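Two-Armed Helpers Get a Tryout in the Packing Room at Hladun

DINDWOOD — If you have ever sent a stuffed animal back to the store because a seam let go or an ear came in folded the wrong way, there is a fair chance it passed through the Hladun returns building on the east side of town, where 4,000 soft toys a month are looked over, brushed off, straightened out and sent on their way again. It is patient work, and for as long as the building has been open it has been done by people sitting at long tables with a lint roller and a good lamp.

Since July, some of it has been tried by machine. The company has been working with Puleo, a small robotics outfit two towns over, to find out how much of the table work a robot with two arms and two hands can take on, and how soon. The short answer, from everyone I talked to over a very pleasant morning and two cups of their coffee, is that it can do a bit, slowly, and that the bit is getting bigger.

The chore they settled on sounds like the easiest thing in the world. Pick up a toy, lay it on its back, smooth the ears and the limbs, turn it over, look at the other side, and put it in the right bin. A practiced worker does it in 30 seconds, often while telling a story to the person at the next table. When the trial began, the robot needed 117 seconds for the same toy, and that was on a good run, with nothing dropped and no one stepping in to help. By the time I visited, the good runs were quicker, though Zhenhua Fu, who runs the trial for Puleo, was careful to tell me that he would sooner talk about the bad ones.

"A box is a box wherever you grab it," Fu said. "You take hold of a plush toy by one end and the other end goes somewhere you didn't plan. The shape you were looking at a second ago is gone."

That, he explained, is the reason home chores have been so slow to come along, even while machines have been welding cars and stacking pallets for years. Laundry, bedding, dish towels, a child's coat on a hook — so much of what we do around a house involves things that flop. The hands have to hold firmly enough to keep the thing and gently enough not to pull it out of shape, and they have to work together, which is a skill most of us picked up so early we have forgotten learning it. Fu has a toddler at home and says he now watches her dress her dolls with real professional envy.

The numbers, for those who like them, come from the most recent round. Out of 125 toys, the robot got a little over half into the right bin without any help. The ones it missed were mostly long-eared or long-legged, and a good many were set down perfectly nicely but with the wrong side showing. Bears went best. Anything with a ribbon was trouble.

On the floor, people seem to have taken to it with good humor and some healthy doubt. The workers I met wanted to know the things you would expect — whether it will be there next year, whether they will — and the company has told them that no jobs are tied to the outcome. Hladun says it has trouble filling the evening hours as it is, and that if the robot ever earns a regular spot, it will start with those. Several of the sorters have been spending an hour before lunch with the Puleo people, showing them how they do it, and I got the feeling they rather enjoy being the experts in the room. One woman told me she had never once thought about which thumb she used until she was asked, and now she can't stop thinking about it.

As for when any of this will reach your living room, Fu would not be drawn into naming a year, and I liked him for it. He thinks stores and warehouses will see useful help first, with someone nearby to sort out the muddles. A machine that can tidy a playroom on its own, with the dog underfoot and juice on the rug, is a longer road. The next round, which the two companies are calling Istance, adds blankets and knitted hats to the pile, and will run in the same building through the fall.

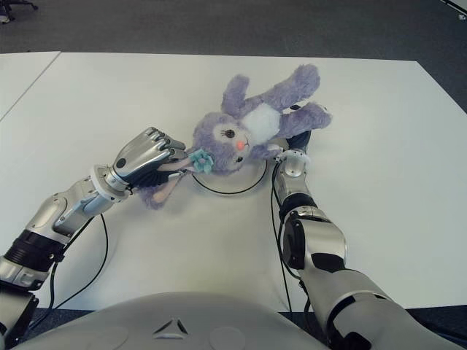 Marlene, by email: I sorted returns for nine years and I'd have been glad of the help on evenings, slow or no. But please let them try it on a fitted sheet before anybody tells me it's ready for my house. I still can't fold one myself, and I would pay good money to watch.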